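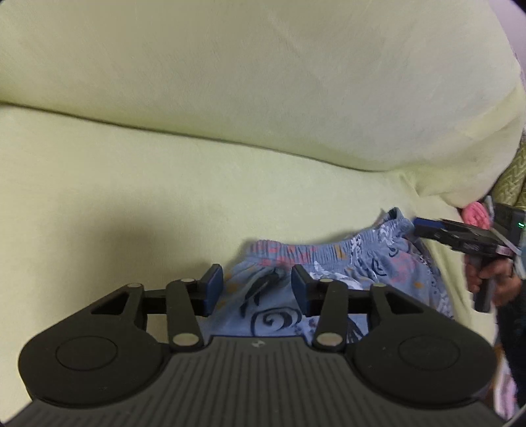 Patterned cloth on the sofa.

Casado phishing reports: README

Hi! I put this set together so small offices can see what suspicious email looks like once the staff start forwarding it. There are 1,948 reports in one CSV file, all sent in by people at Trindberg and Grudent between spring and December.

Each row has the subject line, the message body, the month and a label. The label is phish, spam or fine. I did all the labeling myself, so expect some grumpy calls on newsletters — if a person never signed up for it, I called it spam. 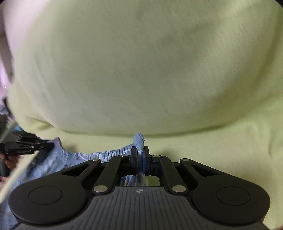 Posted by the Casado maintainer

Names, phone numbers and live links are swapped for tags like PERSON and LINK. Bodies stop at 4,000 characters, so a few long invoice threads end early (sorry!). Attachments aren't in here at all.

To load it, use the script in the Famton folder. It wants UTF-8, and Excel will happily wreck the accents if you save over the file, so keep a clean copy.

Version 2 fixes 18 rows where the month was blank. If you spot a name I missed, please open a private report and leave the row number.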